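Subject: Re: [sandbridge-history] When was the Skendthorpe chapel moved?

Good evening, all, and thank you for the many kind messages since Monday. I'm sorry to be slow in answering, but I wanted to go back through my notes before saying anything I'd have to take back later.

To pick up the question from last week's digest:

> Does anyone know whether the present stone chapel at Skendthorpe
> stands on the site of the first one? My grandmother always said
> the wooden chapel was down by the creek, and that it was hauled
> up the hill by oxen one winter. The county history says nothing
> about oxen, or about a creek for that matter.

Well, I believe your grandmother had it mostly right, bless her. The building accounts list two payments for "drawing the house of prayer to the upper lot," one in December and one the following spring. Six teams were hired, and the whole business cost the congregation 300 dollars, a frightening sum when the pastor himself was often paid in firewood and hams. The accounts don't say whether the teams were oxen or horses, so I'm afraid I can't settle that part for you.

The stone church came a good while later, and it went up beside the wooden one. The old building served as the schoolroom until the roof gave out. The mason's bill came to 960 dollars without the bell, and the bell was a quarrel all its own that I will save for another evening.

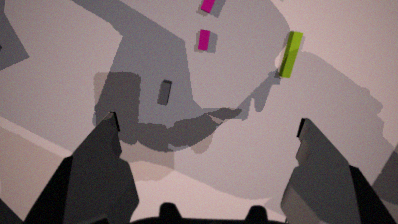 Rønning wrote to me off-list that the lower lot must have been the burying ground as well, and that the oldest stones were left there when the chapel went up the hill, so anyone looking for the first foundation should start from the graves and walk toward the water. I think that is very sensible, and I wish I had thought of it years ago when my knees were better!

There is one thing I still can't work out. The deed for the upper lot calls it "the Justano piece," and I have never found that name anywhere else, either in the Sandbridge tax rolls or in the baptisms. It may be a family, or it may just be a clerk's bad spelling of something else (he managed to spell Skendthorpe three ways on a single page). If it rings a bell with any of you, even faintly, do please write.

I'll bring the copies of the accounts to the next meeting, and anyone who wants to squint at them with me is very welcome. The handwriting is dreadful, but the coffee is usually good.

Warmest wishes to everyone,
your list keeper in Sandbridge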